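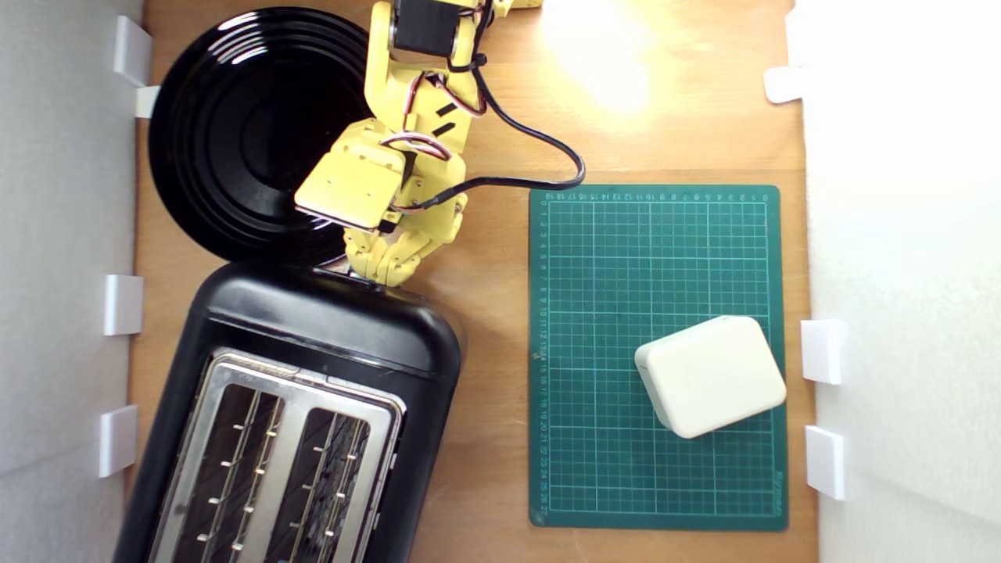
Fig. 1. Bench layout with arm, toaster, plate and cutting mat.

Mudine project, methods meeting, February
Chair: Saimi Mustonen
Apologies: Karppinen

1. Minutes of last meeting
Agreed, with the spelling of Tadcombe corrected in item 4.

2. Action chunk length
Two policies were compared on the toaster task, 100 demonstrations each. The short-chunk policy completed 3 of 12 trials and the long-chunk policy 12 of 12. SM noted that start positions were not randomised in the same order for both, so the gap cannot be put down to chunk length alone. Repeat with a shared start list before anything goes in the report.

3. Lighting
Glare on the tabletop to the right of the arm. Effect on the policy not measured. Left open.

4. Object placement
Mat grid to be used for recording the position of the cream box. Angle to be logged separately, to the nearest five degrees.

5. Tadcombe
Murkent have asked for the raw logs. To be sent after the repeat.

Actions
SM: shared start list, repeat of item 2
Karppinen: logging sheet for item 4

Closed 15.40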